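3. Plain backgrounds and reading comfort in printed and on-screen handouts

3.1 Materials

The handouts used in the study were written for adult evening learners in Girnlow and covered household budgeting, food storage and simple repairs. Each handout ran to two sides of A4 when printed and to a single scrolling page on screen. The wording was the same in both forms. Headings were set in bold and body text in a sans serif face, and the line length was kept short enough for a reader holding the page at arm's length.

We prepared each handout in two versions. In the first, the text was printed on white. In the second, it was printed on a muted brown-grey tint. The tint was chosen because earlier work by our group had found that learners who complained of glare on white paper did not like yellow or blue either. The on-screen versions were built in Poto, the page editor already used by the evening centre, and the printed versions were made on the centre's own printer with the Morsy paper stock it normally buys.

Figures were kept few. A handout carried one illustration at most, placed between paragraphs, and the same illustration was used in both versions. Figure 1 has a flat background and a single black and grey subject at the foot.
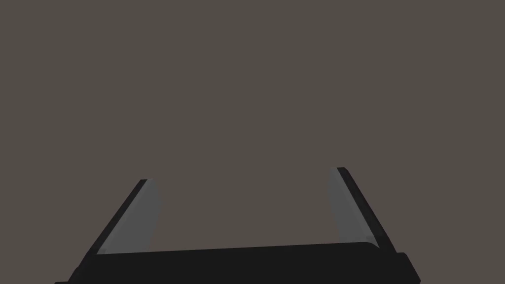 Department of Adult Literacy and Learning Materials
Figure 1. Rendered illustration with an even brownish-grey background and a gripper in the lower part.

3.2 Participants and procedure

A total of 300 learners were invited through their evening classes. Those who agreed were given one version of a handout at the start of a class and the other version, on a different subject, at the end. The order was changed from class to class. Tutors were asked to hand out the sheets without comment and to give help with single words only.

After reading, each learner filled in a short form. It asked how easy the text was to read, whether the eyes felt tired, and whether the learner would choose the same paper again. Answers were given on a scale of 1 to 7. Learners who found the form hard to read had it read aloud to them. A space was left at the bottom for remarks, and these were typed up word for word.

A separate group of 93 learners read the on-screen versions only. They used the desktop machines in the centre, with brightness fixed at the same level throughout. The room blinds were kept down. Learners who normally wore glasses for reading were asked to wear them, and their answers were not treated separately.

3.3 Results

Learners who read on paper gave the tinted version a slightly higher mark for comfort. The difference was small and did not hold in every class. In the two classes taught under older strip lighting it was clearer, and several remarks from those classes mentioned shine on the white sheets. Marks for ease of reading were much the same for both versions.

On screen there was no clear preference. Some learners said the tint made the page look old or unfinished. Others said they had not noticed a change until the form asked them. The handout on food storage, which was adapted from a leaflet by Skilletti, received lower marks than the others in both versions. We put this down to its longer sentences.

3.4 Limits of the comparison

The longest handout had 800 words, so the findings say little about books or long reports. Only one tint was tried. The printer gave a slightly darker tone on the reverse of some sheets, and we did not replace these.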